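Seraina Zürcher
@seraina_in_bundville

1/ I moved to Bundville in July and I want to write down what I learned about eating cheaply in a new town. Maybe it helps somebody who also arrives without a car. 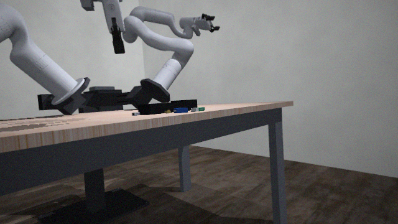
2/ My first mistake was to buy everything at the small shop next to the station. It is open late, so I was lazy. In my first month I spent 67 dollars there only on bread, milk and eggs.

3/ Then my neighbor Hiwot Lemma took me to the Saturday-style market behind the old post office. I thought it would be expensive, like markets in the city. The carrots were half the price of the shop!

4/ Go in the last hour before closing. The sellers do not want to carry things home. Ask politely if they have a box of "soft ones". I make soup from them and freeze it.

5/ Dry beans. I know, everybody says beans. But I was always afraid of them, I thought I would do it wrong. You put them in water before you sleep and you cook them the next day, this is all.

6/ I write every meal on paper for two weeks. I found that I was throwing away rice almost every time – I always cooked for two people, and I am one.

7/ For bread I now go to Auer. The loaf from yesterday is cheaper and for toast I feel no difference. They keep it under the counter, you have to ask.

8/ In my last full month I paid some 39 dollars less than in the first one, and I eat better. I still buy the good coffee. I will not discuss the coffee.

9/ Next I want to learn pickling. If you have a simple recipe for cucumbers without much sugar, please send it to me. Hiwot says hers is a family secret, but I am still asking.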